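把持計画を「接触の後」から組み直す　Closivixの軌道生成ソフトを読む

シェア 197　コメント 20

Trukmontが公開しているClosivixは、人の手持ちグリッパーの動作記録から双腕の軌道を生成する計画モジュールである。10月の改版で内部構造が大きく変わった。従来は物体検出、把持点の推定、逆運動学、補間の順に処理が一方向へ流れていたが、新版では把持点を一つに確定しない。候補を最大40保持したまま軌道を展開し、接触後の姿勢誤差を評価してから棄却する。

設計を担当したKenza Salemによれば、旧版の失敗の多くは検出の段階ではなく、指が閉じ始めてからの数十ミリ秒に集中していたという。平たい容器の縁に指をかける場合、高さ方向の誤差が数ミリあるだけで指先は縁の上を滑る。剛体を仮定した把持評価では、この滑りに点数がつかない。新版は接触面の法線に分布を持たせ、指先パッドの変形を簡易なばねモデルで近似する。計算量は増えるが、候補の棄却が早まるため全体の周期は20ミリ秒に収まる。

もう一つの変更は、変形する対象の扱いである。ビーズのブレスレットのように形が定まらず、互いに重なる物では、6自由度の姿勢という表現自体が成り立たない。Closivixは対象を点の連なりとして持ち、どの点をつまめば隣の輪を引きずらないかを接触グラフから求める。柄の入ったシーツの上では領域分割の境界が乱れやすく、金属の容器は反射で深度が欠ける。どちらも前段で補正せず、不確かさのまま計画側へ渡す。
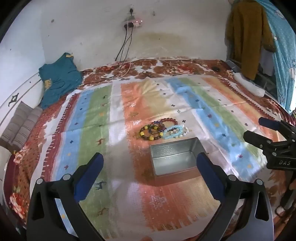

Barrett Begayは、この渡し方に留保をつける。不確かさを後段に送れば前段は簡潔になるが、失敗したときに原因が知覚にあるのか制御にあるのか、ログから切り分けられなくなるという指摘である。同氏の検証では、失敗した111試行のうち40以上で原因を特定できなかった。

Salemもこの点は認めている。次版では各候補に棄却理由の符号を付け、付属の可視化ツールDunleavyで時系列に並べられるようにする。左右の腕の時刻同期も課題として残る。現状では片腕の候補が棄却されると、もう一方も一周期待つ。容器を押さえる腕と物を入れる腕で役割が分かれる作業では、この待ちが動作の継ぎ目になる。非同期化した試験版は、社内の分岐Triltsteadで評価が続いている。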